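Media release
For immediate use

Uduvari opens its doors: 2,935 kitchen lessons for robot arms, each one taught by a person at the controls

JELLIDTON – Echeverri is delighted to announce the release of Uduvari, a collection of 2,935 recorded lessons in which people steer a robot arm by remote control through small kitchen jobs. Every lesson takes place in a simulated kitchen, and every one was driven from start to finish by a human hand. The full set goes online in March, free for teaching and research, together with the Nulelach control software used to make it.

The lessons cover the sort of thing most of us do before breakfast without a second thought. Pick up the mug. Move the milk closer to the edge. Put the salt back where it lives. For an arm with two fingers on the end, each of these takes planning, patience and a good eye for depth, and the people who recorded them got very good at all three over the course of the project.

Uduvari began two winters ago in a shared workshop behind the Jellidton library, with one laptop, one borrowed hand controller and a kitchen that had no ceiling yet. The first lesson ever recorded was eleven minutes of somebody trying to line up with a cup. It's still in the set (it has its own folder, and we're quite fond of it!).

How a lesson is made

The operator sits at a desk with a hand controller and a screen. Moving the controller moves the gripper, turning the wrist turns the gripper, and a trigger opens and closes the fingers. Nulelach keeps the two in step and works out what the rest of the arm has to do to get there. While the operator works, the software saves the position of every joint, the state of the fingers and the view from each virtual camera.

A lesson starts with a line of plain English on the screen, such as "bring the mug beside the bowl". The operator reads it, has a look around the kitchen from a couple of angles and begins when ready. There is no clock on the screen. We had one in the early months and took it out, and the movements became noticeably smoother within a week.

Operators are asked to do the job the way they'd like to see it done in their own home. Come in from above where you can. Leave space around tall things. If you bump something, keep going and fix it, and mark the lesson as a recovery when you finish. Those recoveries have become one of the most requested parts of the collection among our early testers, and there are 200 of them in this release.

Kitchens with things in the way

It would have been easy to give the arm a bare bench and a single block to lift. We wanted counters with some life to them, so the Uduvari kitchens come with the usual clutter and a few ornaments as well. In the dark marble kitchen the arm is mounted on a red and orange pad at the far edge of the counter, and an operator has to think about a milk bottle, a soap-style pump dispenser, a salt shaker and a golden figurine on a black plinth, all on the same stretch of stone. The figurine has one arm raised high, and anyone bringing the gripper across needs to allow for it.
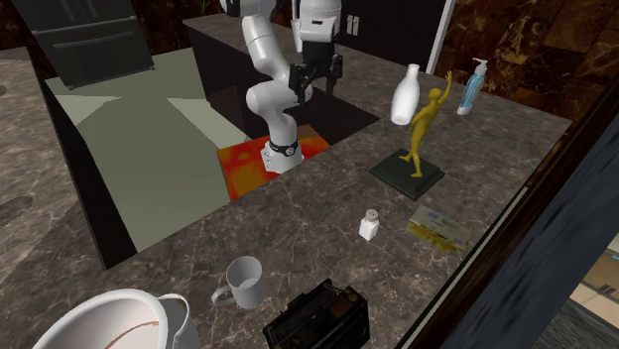
What's in the release

The 2,935 lessons are spread over 73 kitchen layouts. Some layouts share the same walls and cupboards with a different arrangement of objects on top, and others were built from scratch. Colours, stone, timber and lighting vary a good deal, and so does the spot where the arm is mounted.

Each lesson folder contains:

- the written instruction the operator was given
- the full recording of the arm and gripper
- video from the virtual cameras
- the starting position of every object in the kitchen
- the operator's own note, where one was left

That last item deserves a word. Notes were optional, and we expected a handful. Operators ended up writing 1,099 of them. Many are only a few words long ("went around the back", "should have turned wrist sooner"), while others run to a paragraph and explain a choice in a way no joint reading ever could. We've left them as typed, spelling and all, apart from removing personal details.

Nulelach itself is included with the source code and a practice kitchen. It runs on an ordinary desktop computer, and it accepts several kinds of hand controller as well as a keyboard for anyone without one. The keyboard is slower and takes some getting used to, but it does work, and a fair share of the early lessons were recorded that way.

Learning to drive

New operators spend their first afternoon in the practice kitchen. The opening exercise is to move the empty gripper to a point beside an object, stop, and hold still. It sounds like nothing much. Most people overshoot on their first go, particularly when they're looking along the counter and can't easily judge how far back the gripper has gone.

The training guide has been rewritten several times and now spends more pages on looking than on moving. Operators learn to swap between views before they commit to a reach. They learn to watch the elbow as well as the fingers, as an arm can have its gripper nicely placed and still have a link swinging somewhere awkward. They also learn the habit we call parking, where the open fingers are brought close to an object and left there for a moment while the operator checks the approach from another side.

The vase corner is a favourite for practising this. The white vase stands at the far end of the counter, with a wide mouth flaring over a rounded body, and the statue is much nearer to the viewer on that side. Seen from there, the distance between fingers and rim is hard to read, and a change of view makes a world of difference. 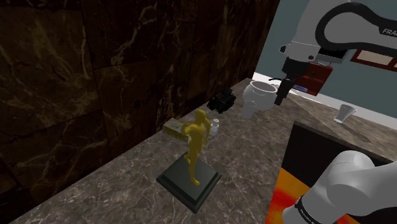
For Roxana Guzmán, the parking habit was the point at which remote control stopped feeling like a video game and started to feel like teaching. She said she used to rush straight in and close the fingers as soon as they looked near enough, and that going back through her own early recordings convinced her to slow down: "If I can't tell from the replay why I stopped there, then the arm has no hope of learning it from me." She added that she would like to see more two-person sessions in future, with one operator driving and the other calling out what the side view shows.

Two-person sessions are on our list too, and a small trial is planned for the winter.

Why simulated kitchens

A simulated kitchen can be put back exactly as it was at the press of a key. That means two operators can be given the very same counter and the very same instruction, and their lessons can be compared side by side. In Uduvari, many instructions were recorded by more than one person, and the differences are fascinating. One operator will go over the top of a tall object and another will creep around the front, and both get the mug where it needs to go. We think a robot that learns from people should see that range.

Simulation also let people take part from home. Jellidton is a small place with a long drive to anywhere else, and several of our most regular operators never set foot in the workshop. They logged in after dinner, recorded a few lessons and logged off again.

There are limits, and the documentation sets them out plainly. Liquids aren't modelled, so nothing is poured. Cloth is left out for now. Objects in simulation slide and tip a little differently from the ones in your cupboard, and anyone planning to carry these lessons across to a physical arm should expect to record extra lessons on that arm as well. We'd love to hear how you go.

Coming next

Work on the second release is already under way. It will add drawers and cupboard doors, longer jobs made of several steps, and a set of lessons recorded by left-handed operators using a mirrored control layout. Schools and community groups who'd like to host a recording day can borrow a kit with a hand controller and a printed guide. The kit fits in a backpack, and setting it up takes about the length of a lunch break.

Anyone wishing to contribute lessons from their own computer can sign up once the collection is online in March. No background in robotics is needed. You'll be shown around the practice kitchen first and can stay in there as long as you like.

About Echeverri

Echeverri is a robotics group based in Jellidton. It develops tools that let people show machines how to do everyday jobs, and it shares its recordings and software openly. Uduvari is its first public collection.

Media enquiries

Interviews with the project team, sample lessons and a live remote control session in Nulelach can be arranged through the Echeverri media desk. Sessions run most mornings from 9:30 and are open to reporters who'd like to have a go at the controls themselves.

Ends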